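Kitchen & Table > Cloths and Linens > Clearing Up

Fringed Cloths and Mixed Cups: Clearing a Small Table

Filed under: Table care, Washing up, Plastics and paper

7 comments | 2325 shares

A woven tablecloth with a fringe is harder on light cups than a bare table is. The weave raises the surface slightly, the fringe lifts the edge, and any fold under a base is enough to tip an empty paper or plastic cup. Once one goes over it tends to roll into its neighbour. The notes below cover a small table set for cold drinks, with a checked cloth and a mixture of paper and plastic cups, and they deal with clearing up, sorting, washing and putting the cloth back flat.

Before touching the cups

Check for liquid first. Press a folded paper towel on the cloth at the mouth of each fallen cup and hold it for a few seconds. Do not rub. Rubbing pushes squash or juice along the dark lines of a check, where it is difficult to see until the cloth has been washed and ironed, at which point it has set.

If the towel comes up dry, carry on. If it comes up coloured, slide a clean tea towel between the cloth and the wood before doing anything else. A waxed or oiled top will mark under a wet cloth within the hour, and the ring is more work than the stain.

Leave vases and plant pots where they are at this stage. They hold the far side of the cloth down while the cups come off. A pot of sunflowers at one back corner and a pothos at the other make adequate weights. Trailing stems should be lifted back over the rim of the pot so that they are not caught when the cloth is pulled.
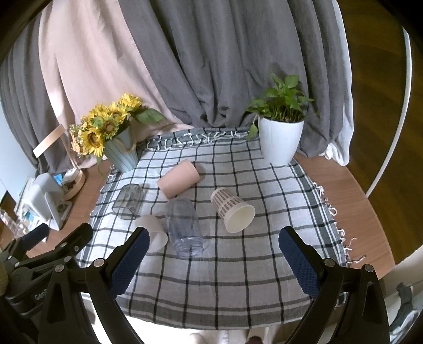

Sort by material, not by colour

Cups should come off the table in material groups. Three groups are enough for most households.

Paper. Plain and printed cups are treated alike. Most have a thin plastic lining and do not belong with ordinary waste paper unless the local collection accepts them. A paper cup that has held only water can be used again the same day. Turn it mouth down on a rack to dry and discard it if the rolled rim has gone soft. Run a thumbnail round the rim to test. A sound rim springs back.

Clear and translucent plastic. These scratch easily. Do not nest them dry, and do not nest a ribbed cup inside a smooth one. Grit from the table is carried down between the walls and leaves a grey haze which no amount of washing removes. Rinse, dry and nest with a strip of kitchen paper between each.

Opaque plastic. Pale pinks and tans hide scratches but hold tea and berry stains. Fill with warm water and a level teaspoon of bicarbonate of soda, leave for the length of the washing up, then wipe with a soft cloth. Scouring pads should be kept away from a matt finish, as they polish it in patches.

Picking up a cup that is lying down

Take it by the wall, near the closed end, where it is stiffest. The open end of a thin cup flexes, and if there is a mouthful left in the bottom a squeeze at the rim will send it over the cloth. Raise the mouth first so that any liquid runs back to the base, then lift.

Where one cup lies across the mouth of another, move the upper one first. Where two lie side by side and touching, put a finger between them before lifting either. Start with the cups nearest the fringe and work inwards.

Carry them on a tray with a lip. The flat melamine boards sold as trays (I have a Bilach and do not recommend it for this) let a cup roll straight off. The Hititz tray has a raised rim and a rubbery surface and has given no trouble.

Straightening the cloth

A cloth that has been leaned on travels away from the sitter and bunches at the far side, usually against a wall or curtain. Pulling it back from the near edge alone stretches the weave and leaves the check running out of square. The correct order is as follows.

1. Clear the cups completely.
2. Free the bunched side. Lift it clear of the curtain and shake it once to drop the folds.
3. Find one dark line running across the cloth and one running away from you. Use these as guides. On a round table, set the crossing point near the centre. On a table with straight sides, set one line parallel to the long side.
4. Lay the palms flat and smooth outwards from the crossing point.
5. Lift each flower pot in turn, smooth beneath it and replace it.

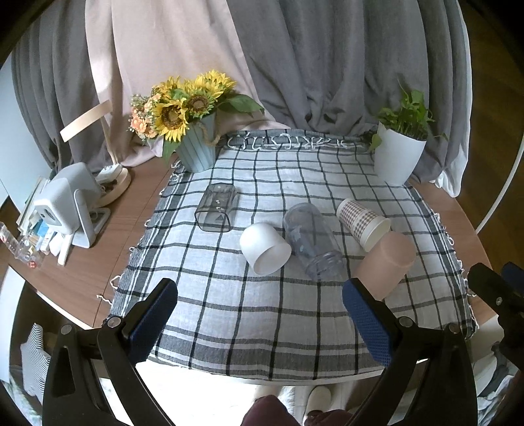
If the border bands still wander after smoothing, the cloth has shrunk unevenly and needs to be pulled to shape while damp. Two people make this easier. Stand at opposite corners, pull gently on the diagonal, change corners and repeat. Dry it flat over an airer and keep the pegs off the fringe.

Fringe and tassels

Looped fringe and knotted tassels need different handling. Loops should be patted straight with the flat of the hand and never combed, as the teeth catch and draw a thread out of the border. Cut or knotted tassels can be combed with a wide comb, working from the tip upwards in short strokes.

Before machine washing, fold the cloth so that all the fringe lies inside, and put it in a zipped net bag. I wash at the temperature on the label and spin slowly. Fabric softener makes cotton fringe limp and is best left out.

Crumbs lodge in the knots. Shake the cloth outdoors before it goes in the bag, otherwise they turn to paste.

Artificial flowers on the table

Dust these while the table is clear. A dry paintbrush of medium width does the centres of sunflowers well. Leaves may be wiped with a damp cloth, one at a time, supported from behind. Keep water off any twine or rope on the container, which darkens and dries stiff.

Readers' additions

Yolandi Kruger writes that she puts a sheet of thin non-slip mesh under her fringed cloth and cuts it two fingers short of the edge all round. I have tried this with the Veres mesh and it works, though it should be lifted weekly on a varnished table as it can stick in warm rooms.

Rozália Sipos asks whether paper cups can be weighted with a dried bean or a glass pebble before guests arrive. Not with small children at the table. A heavier cup, or a shallow tray on the cloth with the cups stood in it, does the same job.

Last revised 30th June, to correct the amount of bicarbonate.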